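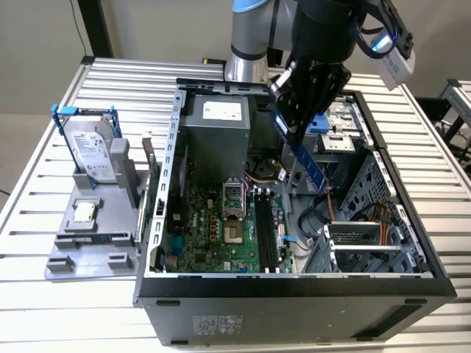 Home | Equipment | Training Services | Support | Contact

Search this site Go

Dritusis Teaching Station

The Dritusis is a bench-mounted station for teaching assembly and disassembly tasks to a robotic arm. It is supplied by Pomex to vocational schools, repair centers and university laboratories.

A task may be shown to the arm in 2 ways. In hand guiding, the operator holds the arm behind the gripper and moves it through the work. In remote control, the operator sits at the Uketti console and the arm follows the hand controller. Both methods record joint positions, gripper opening and wrist camera video on a single timeline – a demonstration begun by hand may be finished from the console.

Remote control is recommended for work inside a computer case, where the operator's hand would block the view of the memory slots. The parts fixture holds a hard drive in its caddy, a processor and a circuit board beside the case. Fixtures for other parts are made to order.

Storage: 100 hours of recorded demonstrations
Console cable: 8 meters
Station weight, without bench: 84 pounds

The arm, gripper, wrist camera and console are included. Computers and practice parts are not included. Operators must complete the Zieliński introductory course before using the console without supervision.

Requests for quotations should be addressed to Nikola Jakubowski, Equipment Sales. Orders placed now are scheduled for delivery in January.

Page updated May 25, 2024

Print this page | E-mail this page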